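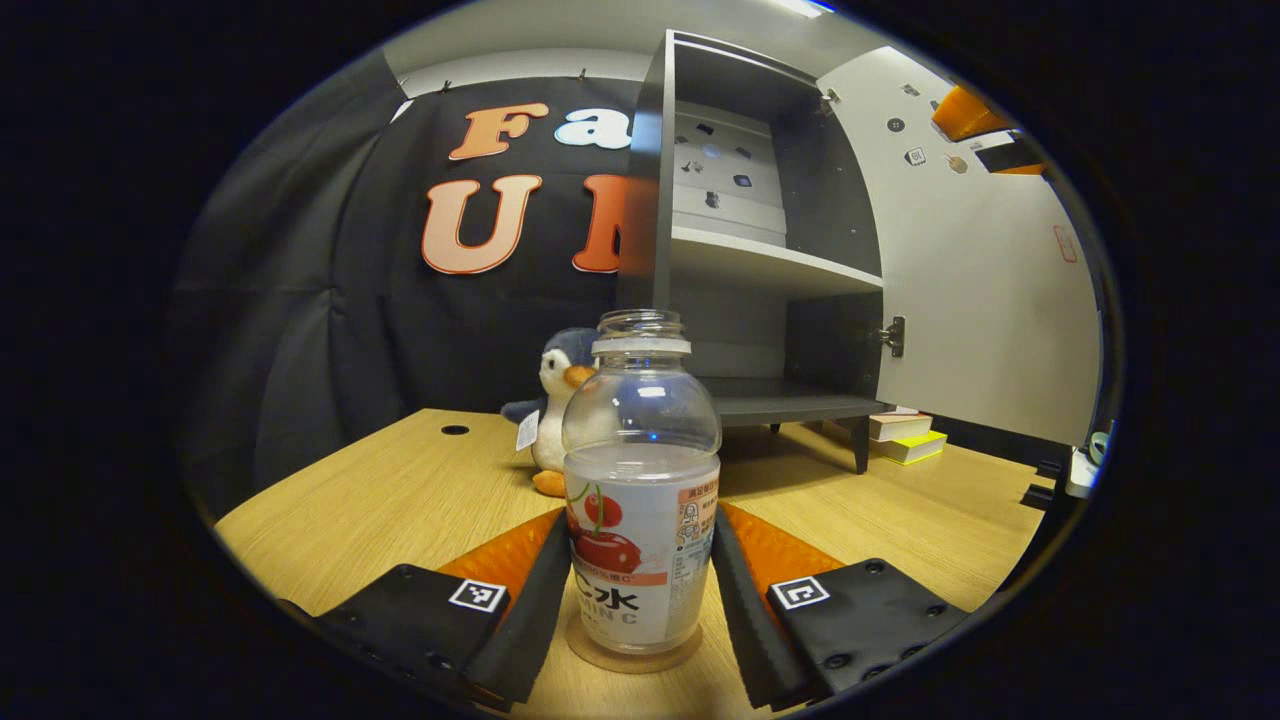

Birthday pages on Wurel are giving the wrong number one song again, and only for people born in leap years after February. Noticed it this morning, user wrote in that her page and her twin cousins page (same day, same year) had different songs. Cleared cache, same. Also while I was in there — captions are mangling anything non-Latin. I typed in C水 like on the bottle label, the one with the two red cherries, and it saved as C and a question mark. Probably separate bug but logging it here so it doesn't get lost.

Status: open
Priority: high (was medium)
Component: Oso date lookup, chart table
Reported by: site support

9:40 am
Checked chart table against the Orngate feed. Feed is fine. Table has 2,728 rows, feed has 2,728 rows, so nothing missing. Songs are right, the week start is what's off. Anything after Feb 29 gets pushed a day, so if you were born on the day a chart changed over you get last week's song.

10:15 am
Day of the week line on the page is correct. Star sign correct. Movie line correct, that one comes from Ticona and doesn't touch Oso. So it's only the song. US and UK both.

10:50 am
Ran the compare script. 2,589 rows match, the rest don't. Didn't look at every one, but all the ones I opened were leap years.

11:30 am
Tried turning off the new day counter in Oso settings and going back to the old one. Fixed the song but broke the "you are X days old" box, gives a negative number for anyone born before 1970. Turned it back on. Do not do this on the live site pls.

1:05 pm
Found it I think. Counter adds the leap day, then the chart lookup adds it again. Took out the second one on the test copy. Reran the compare, all rows match. Age box still fine.

1:20 pm
Pushed to live. Old pages are still cached so they need a rebuild, started it. Slow. First 210 done, spot checked a few, good so far.

2:45 pm
Rebuild stopped by itself, no error in the log, just stopped. Restarted from where it left off.

4:10 pm
Rebuild finished. User replied, both pages show the same song now. She says the cousins page had been printed on a birthday card already — sent an apology and the corrected print file.

Caption bug: not fixed. The save form is still on the old text encoding, page itself is ok. If you paste straight into the database it shows up right, so it's the form. Accented letters in artist names probaly have the same problem, havent tried. Moving to its own ticket.

Leaving this one open till the December pages get checked. Close after that if no new reports.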